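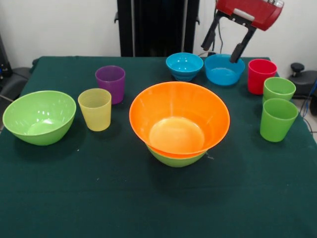 *Sorting bench, cups and bowls on the green cloth, gripper over the blue bowls.*

Home | Projects | Canteen | Data | Files | Contact

Cluvilside canteen tableware set: README

March 16, 2025
By Dennis Ellwood

## What this is

1173 recordings of a robot arm moving plastic bowls and cups about on a table, made at the Fairclough staff canteen in Haswood. The arm is meant to take over the sorting end of the wash-up, where clean tableware comes back in a heap and somebody has to put it into piles before the lunch shift. Until March that somebody was Wayne Cloutier. It is still Wayne Cloutier, but he now has a supervisor's badge and something to supervise.

## What is in the folders

- `stack/`: bowls into bowls, cups into cups
- `sort/`: pieces grouped by colour
- `clear/`: everything off the cloth and into the crate
- `notes/`: the operators' own remarks, lightly edited for language

Each recording has the video from a fixed camera, the arm's joint positions and a line of text with the instruction as it was given. The instructions are in canteen English. "Stick the orange one in the green one" is a complete and valid instruction, and we have left it that way. If your software wants "place" and "receptacle", you will have to put them in yourself.

## Who did the work

The arm was steered by 4 members of kitchen staff, working in turns of two hours. They were paid their normal rate plus the Saturday supplement, after a short discussion in which management learned what the Saturday supplement was. Training took one morning. People who had spent years on the pot wash picked it up faster than the engineers from Pirnberg did, and this is recorded in `notes/` several times by several hands.

## What has changed for staff

The project plan says the arm will "free up colleagues for higher-value tasks". So far the higher-value tasks have been:

- straightening the cloth
- fetching cups from the floor
- telling the arm to stop
- filling in a form to say the arm was told to stop

The form has been cut from 10 questions to 2, which the kitchen regards as the main result of the project to date. On the good side, the sorting bench was hard on wrists and shoulders, and the people steering do it sitting down. Hours have not been cut. There is a written promise on that until the end of the contract, pinned up by the rota, and it gets read more often than the rota.

## Known problems

Nested bowls are the worst of it. The arm tends to pick up both when asked for one. Cups of the same colour standing close together also cause trouble, mostly in `sort/`. Some runs in `clear/` end early when lunch began.

Failed attempts are kept and marked `fail`. Wayne asked for a third label, `fail but nearly`, and uses it generously. Treat it as a fail.

## Use

Free for research and teaching. Please don't use it to time people. Corrections go to Dennis; complaints about the form go to Wayne, who has a tray for them.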